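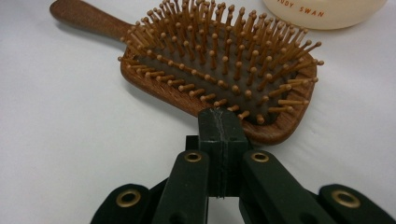

Greenwood Residents' Association - Personal Care Swap and Supply Group
Minutes of the meeting of 21 Nov 2021

Home | Minutes | Supply List | Swap Rules | Contact

Minutes taken by Yvonne Tindall, who also wrote the notes in parentheses.

1. Last meeting

The August minutes were read and accepted with one correction. They said members were "delighted" with the bulk shampoo. The word is now "supplied."

2. Wooden paddle brushes

The group looked again at the wooden paddle brush with the gray cushion and wooden pins, which Vellance would like us to order for the winter supply list. A sample was passed from hand to hand.

The sales sheet was read aloud. It says the brush "restores natural balance" to the hair and "awakens the scalp." A member asked what balance was being restored and how a person would know when it was back. The sheet does not say. Another member pointed out that the same paragraph, word for word, is on the Modura sheet we were sent in August for a different brush at a higher price.

On the brush itself people were kinder. The handle was found comfortable, and the rounded tips on the pins do not scratch. Two members with long, thick hair liked it a good deal. One with fine hair said it slid over the top and did very little underneath. (I have the same trouble with every wide brush and would not hold it against this one.)

The outer pins lean out a long way, and a few along one corner stick out past the wooden rim. The Vellance sheet calls this "flexible edge response." There was a long talk about whether that is how the brush is made or a sign of pins that will work loose. The sample can't settle it. Members who own older brushes of this kind said theirs lean out too, and one had lost pins from the edge first. Another has had hers for years and lost none.

Cleaning was the main worry. Hair winds around the base of the pins and has to be picked out with a comb end. Soaking was advised against by everyone who had tried it on wood, but the sheet says only "rinse as needed." A member asked whether water gets in under the cushion and stays there. The sheet is silent. Agreed to ask in writing, and to ask for an answer that is not a link to the sales sheet.

The price for an order of 90 brushes was given as part of a total quote of 1469 dollars, with the combs and shipping included. It was not possible to work out from the quote what a single brush costs. Several people tried, on paper, and got different answers. I was told to send it back and ask for each item on its own line.

A motion to order the full 90 failed. A motion to order none also failed. It was agreed to hold the matter until the new quote comes in, and to let the two members with thick hair take turns with the sample until then. They are to write down what they think of it before reading what the other one wrote.

3. Bremby face cream

Left over from last time. The claim that the cream is "trusted by 3000 families" was raised again. I wrote to ask where the figure came from and was sent a coupon. No order will be placed. The coupon is in the folder if anyone wants it.

4. Swap table

The swap list now has 164 entries, though a fair number are for things already given away. Members are asked to cross out their own items. A reminder that used brushes and combs must be washed and free of hair before they are offered, and that "gently used" does not cover a brush with missing pins. There was a suggestion to print labels for this. I doubt labels will help people who don't read the list, but it was passed and I will print them.

One member asked if hair ties could be swapped. Unopened packs only.

5. Other business

A complaint was heard that the meeting runs long when samples are handed around. It was suggested that samples come out at the start, before people sit down - no decision.

Action list

Y. Tindall: write to Vellance about cleaning, the edge pins and the itemized quote. Print swap labels.
Brush testers: written notes to Y. Tindall before the next meeting.
All members: cross out old swap entries.

Next meeting to be set once Vellance replies.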